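Wednesday night, feet up, finally writing this

I promised myself I'd write something about Medina before the details went fuzzy, and here we are, a whole week and a half later, with my race number still stuck to the fridge. It was 91. I've grown fond of it.

For anyone new around here, I took up triathlon in my fifties, I'm slow in all three parts of it, and I love it more than is probably sensible. The Medina sprint is my favorite of the year because it's small and friendly and the lake is warm by then, and also because the lady at the bagel table always gives me two (she thinks I look hungry, and she's right!).

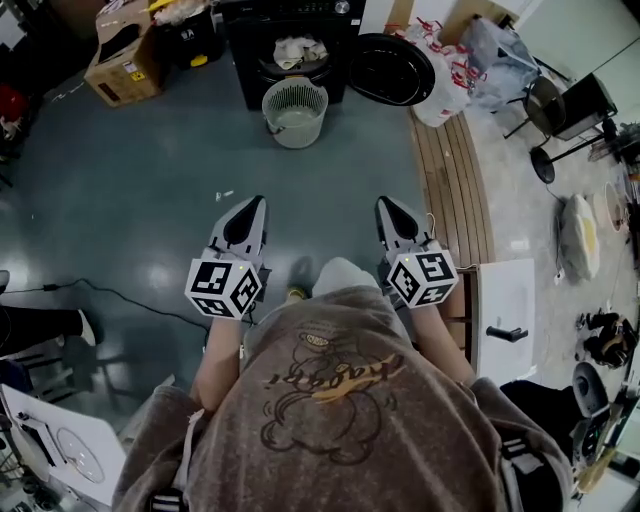 The swim first. I started at the back on the left, which is where I always start, and for once I didn't get that tight feeling in my chest when everybody goes in together. I just kept my face down and hummed. I hum when I swim, I can't help it. I drifted a little wide at the second buoy and had to come back in toward the line, and somebody in a green cap swam right over my legs, but we both said sorry on the beach afterward so all is forgiven.

The bike was the part I'd been dreading, what with the climb up past Prukgate. I'd driven it the evening before and scared myself silly. On the day I put it in the easiest gear I own and talked to myself the whole way up, out loud, and a man going past told me to keep it up, so I did. The downhill on the other side was worth every bit of it. There's a long bend with a view over the orchards and no cars at all, and I think I may have whooped.

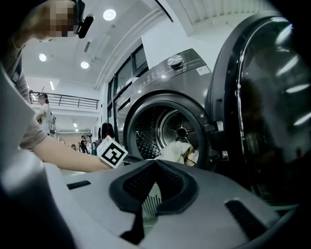 My transitions are still terrible. I'd bought a set of those stretchy laces from Trisusport after reading everyone rave about them, and I practiced in the hallway at home until I was quick as anything, and then on race morning I sat down on the grass and put the left shoe on the right foot. Oh well. I also spent far too long looking for my cap, which was on my head.

Then the run, out along the canal and back. It got hot, and I walked through both water stops, and I'm not one bit sorry about it. With the finish in earshot I tried to speed up and my left calf had other ideas, so I came over the line in a sort of hopping trot, grinning like a fool.
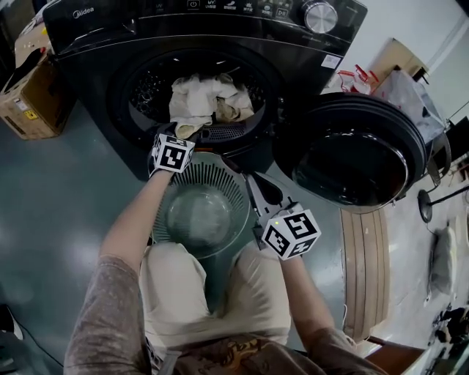 Recovery has been the easy part, mostly naps and soup. What I'm never ready for is the laundry. Towels, socks, the old sweatshirt I wear before the start, every bit of it smelling of lake, and it all has to go in somewhere. You know the point where you've pushed a big cream and beige bundle into a front loader and the folds are still flopping out over the lip of the drum? I reach that point and go make tea. The tri suit I rinse by hand in the sink, which a woman in the parking lot told me to do years ago, and the suit is still holding together.

Next up is Pikbridge, which has a river swim, and I have feelings about rivers. It's 8 weeks off. I've put my name down anyway and paid the fee so I can't wriggle out of it. If any of you have done it, please tell me whether the current is as strong as people make out, and whether there's somewhere decent to park near the start. I'll be bringing my own bagels in case.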